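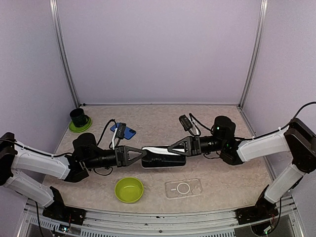
Vomholm Clear Case with Magnetic Ring
Item 2134
$40.00 including GST
In stock at Flendetham, ships from our Estirport warehouse

The Vomholm is a transparent, one-piece phone case with the magnetic ring set into the back. It weighs 62 grams in the standard size. The sides are a softer grade of plastic than the back panel, so the case can be pushed on over one corner at a time without bending the flat part. The back is rigid and should not be flexed to get a phone in or out.

The ring shows as a circular outline through the clear back. It is fixed during moulding and can't be shifted or removed. If you don't use magnetic chargers, stands or wallets, the plain version is listed separately and is a bit lighter.

Which phones it fits

Cases are cut to a particular model, and the sizes aren't interchangeable even where two phones look the same from the front. Check the model name in your phone's settings before choosing from the drop-down menu. The camera opening and the button positions are the usual problem. A case one size out will often go on but will sit over the edge of a button or block part of the flash.

Screen protectors up to the normal tempered glass thickness fit under the front lip. Wrap-around protectors do not. They lift at the corners once the case is on.

Colour and clarity

Clear, with no printed pattern. We are asked about tint more than anything else on this page, mostly by people who have bought a cheap clear case before and watched it go yellow.
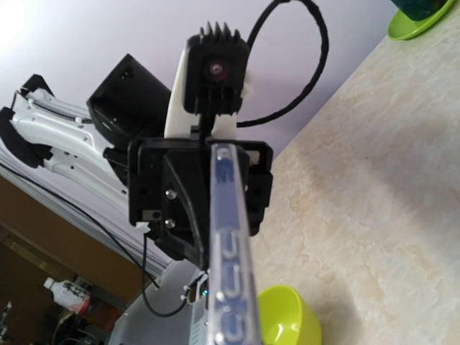

Clear plastics are rarely perfectly colourless. Thin pieces look neutral when you hold them up to a window, and the same material can look warmer or cooler once it is thicker, or placed over something dark. Blue is the common lean. The long transparent plate in the close-up has that blue tint, and the small round fasteners along it still come up bright. The Vomholm has a very slight blue cast at the corners, where the plastic is thickest. On a white or silver phone you may notice it in daylight. On a black or navy phone you won't. All clear cases of this type will warm in colour with age, and sunlight speeds it up — a phone kept on the dashboard will show it first.

Charging

Works with magnetic pucks and with flat wireless pads. On a flat pad, centre the ring over the middle of the pad and leave it until the phone shows it is charging. Take off any magnetic wallet first. Cards with a magnetic stripe should not be stored against the ring.

The opening at the bottom takes most plugs. Some braided cables have an oversized collar behind the plug, and these may stop short of the socket. Measure the collar if you are unsure, and compare it with the opening width given in the size chart for your model.

A phone case with a built-in battery can't be worn over or under the Vomholm. A separate magnetic power bank can, provided the camera bump on your phone leaves room for it. Larger power banks tend to foul the lens surround on the smaller phones. The Kravchuk slim power bank is the one we stock to suit, and it clears the lens surround on every size listed.

Cleaning

Take the phone out. Wash the case in lukewarm water with a drop of dishwashing liquid, using your fingers or a soft cloth. Rinse and stand it on its edge until fully dry. Water left around the ring leaves a mark on the inside that is hard to polish out. No methylated spirits, no bleach, no dishwasher.

Grit from a pocket or the bottom of a bag will scratch the inside face as well as the back of the phone, so it pays to wipe both every couple of weeks. Fine scratches on the outside don't affect the magnets.

A clear case is easy to lose track of on a pale benchtop or a marble-patterned table. If you take yours off to clean it, put it in a bowl or on something coloured.

What's in the packet

One case. One cleaning cloth. No phone, charger or cable is supplied. The packet is cardboard and goes in the kerbside recycling — the hang tab is plastic and does not.

Delivery and returns

Orders placed before noon go out the same day, Monday to Friday. Pickup from the Flendetham counter is free, and we hold orders for a fortnight.

Unused cases can be returned in the original packet for exchange or refund. If you ordered the wrong size, choose exchange on the returns form and write the correct model in the notes. Faulty cases are replaced, and we pay the postage both ways. Yellowing and surface scratches are treated as normal wear.

Related items

Vomholm Plain Clear Case (no ring)
Kravchuk slim magnetic power bank
Replacement cleaning cloths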